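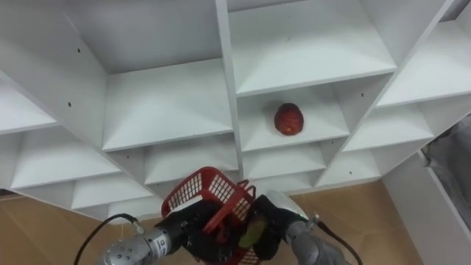 Two grippers, one red basket, one apple still on the shelf.

How to run a shelf-picking session without embarrassing yourself

These are the house rules at Cilldale, revised 4/16/24 by Tzu-hsuan Cheung. They apply to anyone running the arms, including people with doctorates.

1. Clear the cubbies first. If it isn't in the task, it isn't on the shelf. Your coffee is not in the task.

2. Check both cables through the full reach before you start. A loop that looks relaxed at rest can get ambitious near a divider.

3. Hold the basket by its sides with both grippers, and tip the open top toward the shelf. Close slowly. Mesh bends, and it remembers.

4. Keep one hand on the stop button. Samer Boutros has logged 2,178 runs and still does this, so you can too.

5. If an item drops, stop the arms, then pick it up. The order matters more than your pride.

6. Write down every failed run. A log with 300 perfect runs in it gets read twice, and the second time you'll be in the room.

Spare baskets are in the Janevski cabinet. Please put them back empty.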